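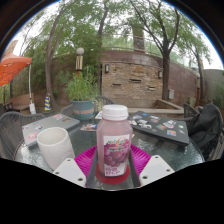 A bottled grape drink with a white screw cap and a picture of grapes on the label, at a glass-topped patio table

Grape drink is a non-alcoholic, usually still beverage flavoured with grape juice, grape juice concentrate, grape flavouring or a mixture of these. It is distinguished in most labelling systems from grape juice, which is made wholly from the fruit, and from grape soda, which is carbonated. The name covers a wide range of products, from diluted juices with a substantial fruit content to sweetened waters in which the grape character comes entirely from added flavouring. Most grape drinks sold for immediate consumption are packed in plastic bottles, although cartons, pouches, cans and glass are also used.

Terminology

The terms applied to grape beverages vary between countries. "Juice" is generally reserved for the undiluted product or for concentrate restored to its original strength with water. "Nectar", where the word is used for grapes at all, denotes a juice diluted with water and usually sweetened, with a minimum fruit content set by law. "Juice drink" and "drink" are looser terms and allow a lower fruit content. "Grape-flavoured drink" commonly indicates that little or no juice is present, and in some markets this wording decides whether fruit may be pictured on the front of the pack or only described in words.

In East and South-East Asia, grape drinks are often sold alongside yogurt-based and cultured milk drinks of the same flavour, and the two groups may share a bottle shape. Aloe and coconut jelly varieties, containing small pieces of gel suspended in the liquid, are usually treated as a separate category.

Composition

Water is the main ingredient. The remainder consists of sugars or other sweeteners, acids, juice or concentrate if used, flavouring, colour and, depending on the method of packing, a preservative.

Sweeteners

Sucrose and glucose-fructose syrup are the usual sweeteners. Reduced-sugar versions replace part of the sugar with sucralose, acesulfame K, aspartame or steviol glycosides, often in combination, as blends tend to mask the aftertaste of the individual compounds. Sugar also contributes body, and a drink in which it has been wholly replaced may be thickened slightly with pectin or a cellulose gum.

Acids

Tartaric acid is the characteristic acid of the grape, but citric acid is cheaper and dissolves readily, and is the more common addition. Malic acid gives a longer-lasting sourness and is used in drinks with a strong flavour. Sodium citrate is frequently added as a buffer. The finished drink normally has a pH of between 2.8 and 3.8.

Flavouring

The flavour known in confectionery and soft drinks simply as "grape" is derived from the fox grape, Vitis labrusca, and its hybrids, of which Concord is the best known. Its most distinctive component is methyl anthranilate, an ester which occurs naturally in these grapes and is also produced synthetically. It is largely absent from the European wine grape, Vitis vinifera, and drinkers accustomed only to the latter often describe the flavour as unfamiliar or artificial even where it comes from real juice. Ethyl esters are added to give a fresher top note.

Drinks based on muscat grapes have a different profile, dominated by linalool and geraniol, and are described as floral. Those modelled on the Japanese Kyoho grape, itself a hybrid with labrusca parentage, fall between the two.

Colour

The colour of red and purple grape juice is due to anthocyanins, which are found chiefly in the skins. These pigments are red in strongly acid conditions and shift towards purple and blue as acidity falls. A drink containing a small proportion of juice is therefore likely to be pink or pinkish-purple and not the deep purple of the undiluted fruit. Manufacturers wanting a darker shade may add grape skin extract (E163), black carrot concentrate or purple sweet potato extract, or a synthetic mixture such as Allura Red with Brilliant Blue, where permitted.

Anthocyanins fade on exposure to light, oxygen and heat. Ascorbic acid, added to many fruit drinks as vitamin C, can speed their loss when oxygen is present. The fading is most easily noticed in clear bottles, and in pale drinks a small change in pigment may be visible well before any change in taste.

Manufacture

Preparation of the base

Where juice is included, it normally reaches the bottling plant as frozen or chilled concentrate. Concord-type grapes are crushed, destemmed and heated before pressing, a step known as hot pressing, which releases pigment from the skins. Pectin-splitting enzymes are added to improve the yield and to clear the juice. Before concentration the juice is held cold so that potassium bitartrate, which would otherwise settle in the finished drink as fine crystals, can be removed.

The concentrate, sweetener and acid are dissolved in treated water, in an order chosen to avoid clumping of the stabilisers. Flavouring is added late to limit evaporation. The batch is then checked for soluble solids, expressed in degrees Brix, and for titratable acidity. The ratio of the two figures is used as a working measure of balance between sweet and sour.

Heat treatment and filling

Three methods are in general use.

Hot filling: the drink is heated, filled into the bottle at 82 to 95 °C, capped and turned or laid on its side so that the hot liquid reaches the inside of the cap. The bottle is then cooled in a spray tunnel. No preservative is needed.

Aseptic filling: the drink is sterilised and cooled before being filled into a sterilised bottle in an enclosed area. The equipment is costly, but thinner bottles can be used and the flavour suffers less from heat.

Cold filling: the drink is pasteurised, cooled and filled without sterile conditions. Potassium sorbate or sodium benzoate is normally required to prevent the growth of yeasts and moulds.

Packaging

Bottle

Grape drinks are most often bottled in polyethylene terephthalate (PET). Because still drinks exert no internal pressure, their bottles need not have the round section and domed or petal-shaped base of a carbonated drink bottle. Squared bodies with sloping shoulders are common. They pack closely in cases, resist rolling and offer a flat front on which the label is easily read.

Hot-filled bottles are made from heat-set PET, which resists shrinkage at filling temperatures. As the contents cool they contract, and recessed panels or ribs in the wall move inwards to take up the change in volume. Without them the bottle would buckle unpredictably. Square hot-fill bottles usually carry one panel on each face.

Drinks with a high juice content may be given a barrier layer or an oxygen scavenger within the wall. Low-juice drinks are generally sold in plain PET and given a shorter shelf life.

Closure

The closure is a screw cap, usually of high-density polyethylene or polypropylene. Vertical ribs moulded into the skirt provide grip and also engage with the chuck of the capping machine. White is the most common colour for fruit drinks of this kind, with a coloured cap sometimes used to separate flavours within a range. A tamper-evident band is joined to the skirt by thin bridges which break when the cap is first turned.

Neck diameters for still drinks range from 26 mm, for thin-walled aseptic bottles, to 38 mm or more for bottles intended to be drunk from directly.

Label

Labels are applied as a wrap-around film, a full shrink sleeve or a self-adhesive patch. The usual arrangement for grape drinks places the brand name at the top and a bunch of red, purple or green grapes across the middle, with the flavour name and any statement of fruit content lower down. A white ground is favoured for pale drinks, as it keeps the fruit illustration legible against liquid of a similar colour. Full sleeves give some protection against light.

Regional products

The Doramley works, a bottler of cordials, introduced a still grape drink in returnable glass and later moved it to a square plastic bottle holding 241 ml. The small size was retained for school and canteen sales after larger bottles had been added to the range.

Pistine, a muscat drink, is made without added colour and is almost clear. Temba is a Concord-type drink with a juice content of 3 per cent, sold chilled from street kiosks. Lotau is supplied as a syrup in cases of 50 sachets and made up with cold water by the seller.

The food technologist Valentin Reisinger compared the three in a short paper on pigment loss in plastic bottles, using Lotau made up to its stated strength. He found that Temba lost over half of its measured red colour after storage on a lit shelf, while samples kept in a closed carton changed little.

Storage and serving

Unopened bottles are stored at room temperature away from direct sunlight. Once opened, a preservative-free drink should be refrigerated and used within 3 days. Early signs of fermentation include a swollen bottle, slight fizz and a yeasty smell. Freezing in the bottle is not recommended unless headspace has been left, as the contents expand.

Grape drink is normally served cold, either directly from the bottle or over ice. It is also frozen into ice lollies, set with gelatine or agar, and mixed with lemonade. Spilt drink leaves a sticky residue on drying and should be wiped from glass and metal surfaces with warm water. Stains on cotton are treated with cold water followed by a mild acid such as white vinegar. Alkaline soaps may turn the natural pigment blue or grey and make the mark more obvious.

Nutrition

The energy content of a sweetened grape drink comes almost entirely from sugar. Polyphenols present in the juice are reduced in proportion to its dilution, and are negligible in drinks that rely on flavouring. Vitamin C, where declared, is normally added. The acidity of the drink, together with its sugar, can contribute to dental erosion and decay if it is sipped over long periods.

See also

Anthocyanin
Concord grape
Fruit squash
Hot filling
Methyl anthranilate
Screw cap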